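The old depot at Stadwood closed in October, and with it went the only place where the reserve battalion could repair its trucks. Radwa Shawky worked there for 16 years. She now drives 131 miles to the base in Ashworth, where the army has put its new maintenance school.

"We had good mechanics," she told me. "The army needed them in another place, and it did not ask twice."

The plan moves up to 264 civilian jobs. Some families have gone already. Others are waiting for the appeal, which Senyo Eshun, a retired sergeant, is preparing at his kitchen table with two boxes of letters -- most of them written by hand.

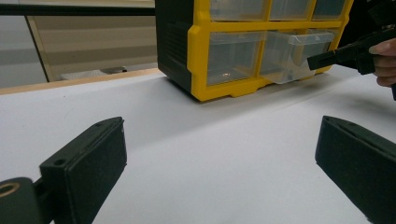

Two dark blocks over a white table.

Eshun expects an answer before the winter. Shawky has rented a room near the base until then.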